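Onddale lab puts two gripper fingertips through the same test

A packaging automation workshop in Onddale has begun a side-by-side trial of fingertips for two-finger robot grippers, with the aim of settling which type should be fitted to the picking arms at the Dhillon food warehouse next year.

The trial is run by Drivdale, which builds and maintains small picking cells for food and drink distributors. It compares the flat black tips the firm has used up to now with a softer ribbed tip made by Mema. Both fit the same gripper body, and a changeover takes about 3 minutes with a hex key.

Mackenzie Desjardins, who leads the trial, said the firm had put off the comparison for too long. "We had opinions in the workshop about which tip was better and we had a few complaints from site, but we had no numbers," she said. "Customers ask us for numbers."

The arm works over a plain grey table and is given one item at a time to pick up, although other items may be left lying within reach. The test set mixes groceries with toy and display pieces, chosen for their shape and finish. A camera at the wrist records each approach, so that a missed pick can be looked at again afterwards.

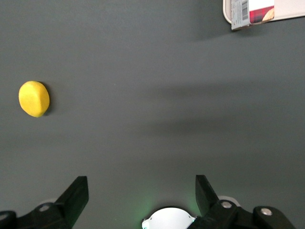 The flat fingertips, open above the test table, with a yellow test piece and a packaged food item further off.

Each type of tip will make 2,000 attempts. By the end of last week the flat set had completed 1,740 of them, and the Mema set is due to start once the remainder are done. An attempt counts as a success only if the item is lifted clear, carried to the drop point and released without a second try.

Desjardins would not give a success rate before both sets had finished. She did say that packaged trays had caused more trouble than the team expected, mostly when the fingers closed on a loose part of the sleeve and the tray stayed where it was. Round items had gone better, provided the arm came down square to them.

Bottles are being treated as a separate group. They can roll when a finger touches them early, and the software has to work out which way they are lying before it picks an angle for the wrist. The operators put them down by hand in a different position for each attempt and note the position on a sheet.

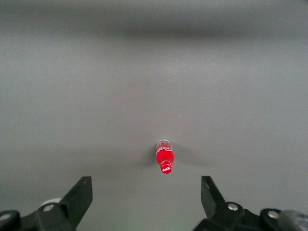 ONDDALE, 10/2/23

Shirley Fraser, operations manager at Dhillon, visited the workshop to watch a run of bottle picks and to go through the test sheet. She said the warehouse would accept a slower arm if it dropped less.

"A dropped item stops the line and somebody has to walk over and clear it," she said. "I would sooner lose half a second on every pick than have that happen ten times a shift."

Fraser asked for two changes to the second half of the trial. One is a set of attempts under dimmer lighting, to match the older aisles at the warehouse - the workshop lights are a good deal brighter. The other is a record of how worn the tips are after each batch. Drivdale has agreed to both.

The cameras and the control software will stay as they are throughout, so that the tips are the only thing to change. A comparison of wrist cameras has been discussed but has not been given a start date.

Results for both sets are expected in November and will go to Dhillon first. Drivdale said a shorter version would be put on its website afterwards, including the figures for each group of items.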